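투명 비닐백 들고 다니시는 분들, 안에 뭐 넣으세요?

글쓴이: 반쯤접힌우산
2018년 12월 15일 | 조회 304

Dzene에서 투명백을 하나 샀습니다. 베이지색 테두리가 예뻐서요. 사고 나서야 속이 다 보인다는 뜻을 이해했습니다. 일단 하나만 넣어 봤어요.
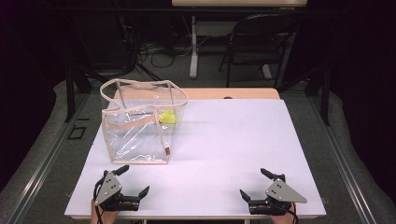
입주 첫날. 연두색 세입자 1명.

이너백을 따로 사야 할까요, 그냥 뻔뻔해져야 할까요?

댓글

감자전분
저건 수세미인가요 천인가요. 어느 쪽이든 가방 크기에 비해 월세가 아깝네요.

Gudex단골
이너백 사세요. 영수증 뭉치까지 공개하고 다닐 이유가 없습니다.

└ 새벽세탁
반대요. 이너백 넣을 거면 투명백을 왜 삽니까. 저는 30분 고민해서 보여도 되는 것만 넣습니다.

└ Gudex단골
30분이면 그냥 천가방 들고 나갔다 왔겠는데요.

감자전분
저는 비닐 구김이 더 신경 쓰여요. 드라이기 쐬면 펴지나요?

반쯤접힌우산 (글쓴이)
구김은 가까이서 보면 이렇습니다. 라벨 쪽도 같이 올려요. 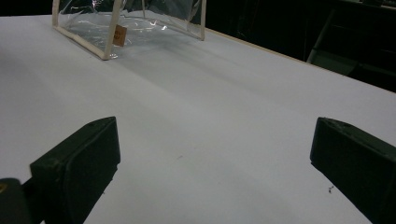
앞면 구김과 박음질된 라벨. 글씨는 안 읽힙니다.

새벽세탁
이 정도면 그냥 쓰세요. 드라이기는 말립니다. 제 건 15초 쐬고 나서 한쪽이 울었어요.

Gudex단골
저는 약풍으로 멀리서 해서 괜찮았는데요. 수건 말아서 이틀쯤 채워 두는 것도 됩니다.

└ 새벽세탁
그럼 이틀 동안은 수건가방이네요.

반쯤접힌우산 (글쓴이)
수건으로 해 보겠습니다. 이너백은 Plimmont 세일할 때 다시 고민할게요.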